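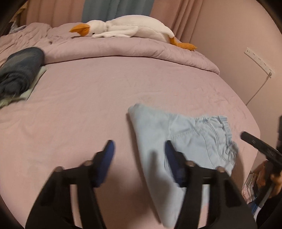 Torben Hamann wrote in to ask whether rolling a duvet to the far side of the bed is any better than folding it in thirds, because his thirds never stay put. It is, if the roll is tight enough. A folded duvet slides when you sit on the mattress. A rolled one mostly stays where you left it, and you get the whole sleeping surface clear for smoothing.

The method below takes a few minutes once you have done it a few times. It works on any bed with one side or end that you don't climb in from.

## What you need

- A fitted sheet that is the right depth for the mattress
- A duvet in its cover, with the corners tied or clipped
- One large soft toy or a long cushion (optional, see step 5)

If the sheet is too shallow, stop and fix that first. A sheet that pops off at one corner will wrinkle however well you do the rest. Measure the mattress at its thickest point, including any topper.

## 1. Clear the bed

Take everything off except the fitted sheet. Spare blankets and loose bedding can sit in a heap at the head end for now. Open the duvet out over a chair for ten minutes if you have one free, or shake it twice and lay it over the foot.

## 2. Smooth the sheet

Start in the middle and push outward with the flat of your forearm. Hands leave finger tracks on brushed cotton. Then go to each corner, lift the mattress slightly, and pull the elastic farther under.

You will still have faint creases near the edges. Leave them. Ironing a fitted sheet on the bed is possible with a travel iron, but I gave it up after one November and haven't missed it.

## 3. Lay the duvet flat

Spread it over the bed and square it up. Hold two corners of the cover and shake the filling down, then swap ends and do it again. Run your palm over it to find thin spots. A duvet with all its filling at one end makes a cone, and a cone unrolls.

## 4. Roll it

1. Stand on the side you get in from.
2. Fold the near edge over by the width of your hand and press it down.
3. Roll away from you, keeping both ends level. Kneel on the bed if it is a wide one.
4. Press the air out every second turn.
5. Stop when the roll is against the far side, with the loose edge underneath.

The loose edge matters most. If it finishes on top, the roll opens as soon as it is bumped. Shallow puckers along the length are normal and come from the cover being slightly bigger than the filling.

Thick winter duvets are harder. Mine is 200 cm long and makes a roll as fat as a bolster. If yours is too springy to hold, fold it in half lengthwise first and roll the half. You get a shorter turn and a firmer edge.

## 5. Put something on top

A bit of weight along the top helps a springy duvet settle. A big plush goose does the job well, lying on its front along the roll, and so does a body pillow. Small toys fall off and end up on the floor by morning. Choose something long and soft and lay it in the same direction as the roll.

## 6. Check the wall side

Before you call it done, look at what the roll is near. If you have a power strip on the wall beside the bed, keep the duvet and any toys clear of the outlets and plugs – slide the roll toward the foot if you need to. Never run a cable under the mattress or through the bedding. Curtains that reach the floor should hang free behind the bed, so pull out any fabric that has been caught by the roll.

## Matching colors

Optional, obviously. A roll in the same color as the sheet looks tidier than it is, since small wrinkles don't stand out. I use dusty pink for both, and one white thing on top is enough contrast for me. With a patterned cover, roll it with the plain side out.

## Common problems

**The roll sags at one end.** The filling has moved. Unroll it, shake it toward the thin end, and start again.

**It blocks the head of the bed.** Turn the duvet a quarter and roll toward the foot.

**The sheet wrinkles again when you roll.** You are dragging the duvet. Lift it slightly at each turn.

**The plush toy sheds on the bedding.** Wash it in a pillowcase at 30 °C on a gentle cycle, if the label allows it, and dry it flat. Fabric beaks and feet can be reshaped by hand while they are damp.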